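Gunstead House — Events and Floral Room
Work Table Inspection Checklist with Comments, April 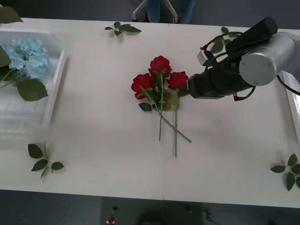
Item 4: three red roses on the white work table, stems crossed.

Scope: work tables, floor, cut flowers and hand tools. Completed before the room is released for the Bratmont luncheon. Ratings are S (satisfactory), A (attention needed) and N/A.

1. Table surface clean and free of sap, tape and wire ends — S
Comment: Wiped down at 8:15 a.m. Staff are reminded to use the neutral cleaner only.

2. Table sections level and joined — A
Comment: The tabletop is in two sections, with a seam just right of center. Slight lip felt by hand at the join. Clamps to be tightened before glass vases are placed near it. Carried over from the previous inspection.

3. Lighting at work position — A
Comment: The front edge of the table is in shadow, while the back is well lit. Cutting should be done toward the back until the second lamp is refitted.

4. Cut flowers checked for thorns — S
Comment: Roses from Vrettos were stripped on the lower stem. Leaves close to the blooms may stay on. Crossed stems are to be separated by hand, one at a time, and never pulled from the bunch by the head.

5. Knives and snips stored closed — S
Comment: Two pairs of snips signed out, two returned.

6. Floor dry and clear of trimmings — S
Comment: The dark gray floor hides wet patches. Check by touch near the sink as well as by eye.

7. Buckets filled no more than halfway for carrying — S
Comment: None.

8. First aid kit complete — A
Comment: Short of fingertip bandages and tweezers. Reorder placed with Stivilia; delivery expected in around 2 weeks. Borrow from the front desk kit in the meantime and record each use.

9. Step stool — N/A
Comment: On loan to the upstairs linen room.

Result: Room released for use. Items 2 and 3 to be rechecked before the next event setup, item 8 on delivery.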